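About Us

Hi, I'm Rigoberto Medrano, and I started Nollov because I hate picking up after my kids. I'm only half kidding. I spent years on the packing floor at Sandoval, where small parts came down the line and somebody had to sort them by hand, and then I'd drive home to Sarnwood and do the same thing on my knees in the living room. Same motion, worse pay! One night in June I asked my wife why a machine couldn't do it, and she said, "Well, go find out." So I rented half a unit behind the tire place and that's more or less what I've been doing ever since.

These days the question I get most, from neighbors and shop owners and my own mother, is whether robots can do chores yet. My answer is "some, slowly, and please don't cancel the cleaner."
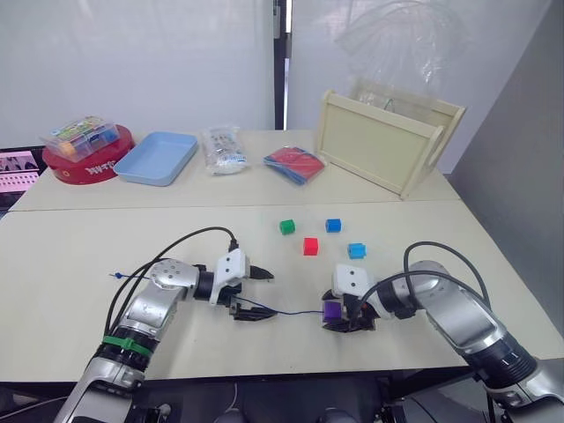 We work on the boring end of the problem, the stuff you do with your hands while thinking about lunch. Pick up a little block, put it where it goes, pick up the next one. A four-year-old can do it (whether they will is another matter). For a robot with two arms, every piece of that is a job of its own: where is the thing, which arm should go, how do I come at it so I don't bump the other arm or snag a wire on the way. When I first tried it I figured we'd have sorting done in 10 weeks and be on to laundry by fall. Oh, boy.

We called our first software Sekska, a word my daughter made up, and it was terrible. It would reach for something, think it over, and go back to the start like it had forgotten its keys. The version we run now is a lot steadier. On our last long run of small pickups it got 77 percent of them without help, and I was so happy I bought everyone tacos. Then a shop owner asked me if I'd keep a worker who dropped that many parts, and, okay, fair point.
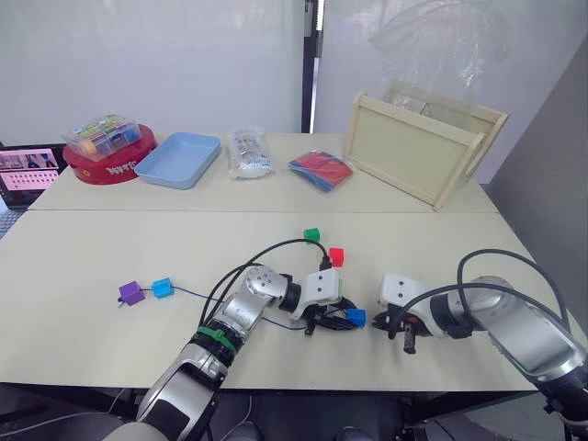

So we try to be straight with people who call. If you've got one kind of part, a flat table and decent light, we should talk, because that's getting close to useful. If you've got a junk drawer, we're not there. Soft things are hard, see-through bags are hard, and cords are their own special misery. I've watched a cord ruin a whole afternoon. Kitchens are further off than shops, and a kid's bedroom is further off than a kitchen.

Speed is the other thing folks don't expect. My son can clear a table of blocks in almost 60 seconds if there's ice cream in it for him. Our arms take their time, and I'd much prefer that to fast and wrong when there are fingers nearby. 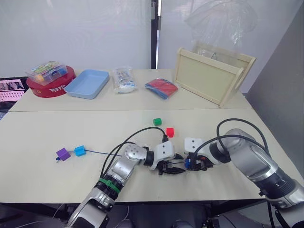 How we work

We're small and we like it that way. I do the phones, the floor and most of the worrying. Everybody takes turns running the arms, including new hires in their first week, and everybody puts the table back together afterward. We keep the everyday clutter close by while we work, partly because real shops have clutter and partly because we're not tidy people.

If you bring us a job, we'll ask you to send a box of your real parts, scratched ones too. We try them for 2 weeks and then call you with what went right and what didn't. Sometimes that call is short and I tell you to keep doing it by hand. I've lost work that way and I still sleep fine.

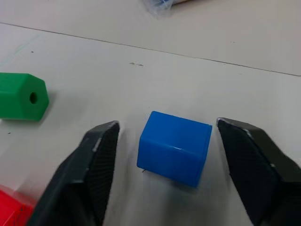
What gets me out of bed is the last inch. Getting an arm across a table is pretty well solved, and plenty of people do it better than we do. Closing on a small thing squarely, so it doesn't twist or squirt out sideways, is where most of our misses come from, and it's where we put most of our hours. If we get good at that, a lot of shop chores open up, and maybe someday the living room floor too.

Want to come see? Mornings are best, the coffee's fresh and I'm more patient. Come around the side of the building and knock hard, we usually have the radio on.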